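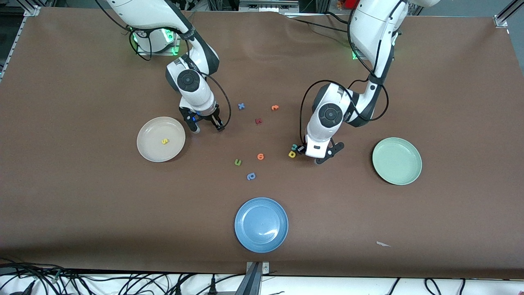 Figure 8.1 Foam letters and plates on a paper-covered tabletop, with two white robot arms above.

Chapter 8
Who Says the Office Works?

Every office fit-out ends with a set of claims. The new layout will get people talking. The quiet rooms will help them think. The long bench by the window will bring teams together. These claims are usually written before anyone has sat down at a desk, and by the firm that was paid to put the desks there. This chapter asks what it would take to believe them.

Take the case that runs through the next few sections. Wornitex, a packaging distributor, moved its staff onto a single floor of 818 square meters. The design came from Rekia and the building work was done by Karabulut. The job included 16 small meeting rooms, two kitchens and a lounge. At handover, Rekia's project summary called the floor "a proven boost to teamwork." The move had taken place in August. The summary was dated the same month. Proven by what, and when?

We don't say the floor is a bad one. It may be very good. The trouble is that a summary like this would read the same either way. It reports what was installed and then talks as if installing a thing and getting a benefit from it were one event. A lounge is a fact. "Informal collaboration" is a guess about the lounge.
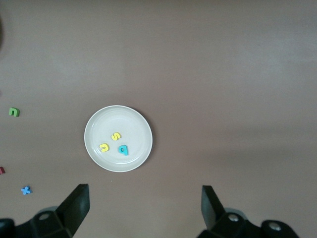 How soon after a move can a client judge whether a new layout works?
Most clients should wait until the staff have been through a full busy season and a slow one. In the first weeks people are still finding the printer, and what they say about the space mostly tells you how they felt about moving.

Surveys are the usual reply to doubts of this kind, and they deserve doubts of their own. Wornitex staff were asked whether they liked the new office "more than, or as much as" the old one. A question that puts those two answers in the same box can hardly fail. It also went out by email with a note from management saying how much had been spent.

Door counters and desk sensors are a little better. Dedetti, which supplied the sensors at Wornitex, could show that the meeting rooms were in use for much of the day. It could not show that anyone was meeting. One person on a long phone call fills a room as fully as a team does, at least as far as a sensor can tell.

Before reading on, find a project summary from any fit-out firm and underline each sentence that could be checked by a stranger with a tape measure. Keep the page. We will go back to the sentences you left unmarked in Section 8.2, where we look at what clients write in their briefs and how much of it survives to handover.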